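Filed under: Grant Updates / Project Diary

Piva Room – where we've got to by the end of August

Hello again to everyone at the Kelmendi fund! I promised you a proper update once the dust settled, and it mostly has, so grab a coffee.

The big news is that the table is in. You'll remember from the last report that we were going back and forth over the old benches (too dark, too wobbly, one of them had a drawer that wouldn't shut no matter who kicked it). We went with the plain white top from Zakton in the end, and I'm so glad we did. Small parts used to vanish on the old surface, and now you can find a dropped screw without getting down on your knees with a flashlight. It cost $762 with delivery, a bit over what I'd put in the budget, but we saved $178 on shelving by keeping the two units we already had and giving them a good scrub. So we're over on one line and under on another, and the spreadsheet I'm attaching has both.

The other thing I want to tell you about is the blocks. These are the little gray ones with the slot in the top, and they've taken up far more of my summer than I would like to admit! The first batch from Umis came with rough edges inside the slot, so I sat there with a nail file and a podcast for two evenings before I gave up and called them. They were very nice about it and sent replacements, and the second batch has been fine so far. I've gone with matte gray for the whole lot. I did ask about a brighter color, but the shiny samples threw so much glare under our ceiling lights that I sent them right back. 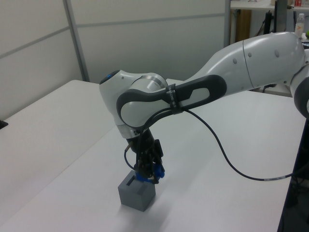 Storage is still a headache. I'd planned on stacking everything in the tall cabinet, only the cabinet door opens straight into the new table – my fault, I measured it with the old bench in there. For now the blocks live in shoeboxes on the lower shelf with labels on the ends. It works, but I'd like real bins before winter.

Money, quickly: there's $400 left in the equipment line. I'd like to put it toward the bins and a better lamp for the far end of the room, which gets gloomy after 5 p.m. If you'd prefer I hold it for next year's supplies, just say so and I'll leave it alone.

Still to do: repaint the wall behind the door, fix the blind that only goes down, and get the floor sealed. The floor people have canceled on me twice, so I'm not making any promises there. They say Monday. We'll see!

Thank you all again, and do stop by if you're passing. The kettle works now too.

Contact us | © Piva Room | Back to top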